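Hand-Held Gripper Trials: Common Questions

What are you comparing?
Two sets of jaw pads for the hand-held grippers, one from Pristmont and one from Bindico. The grippers stay the same and only the pads change.

Why thin sticks?
They roll, they slip, and they show up a weak grip faster than a block or a cup does. Each pad set gets 100 picks from the table and 100 from a container.

What counts as a good pick?
The stick has to stay in the jaws for 2 seconds without turning. If it touches another stick on the way up, we still count it.

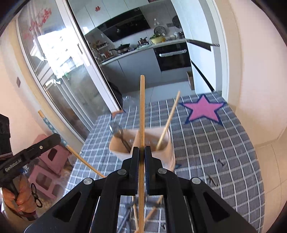 If it turns after that, we write it down as a late slip. Late slips are listed separately in the results table and don't lower the main score.

Do the trials have to be done in a lab?
No. Any room with a steady table will do. Please keep the lighting the same for a full set.

Can I use one gripper in each hand?
Yes, but mark the run as two-handed.

Who do I ask about replacement pads?
Write to Pejman Khosravi at Rarkholm. Orders sent by July 31, 2020 will go out with the next batch.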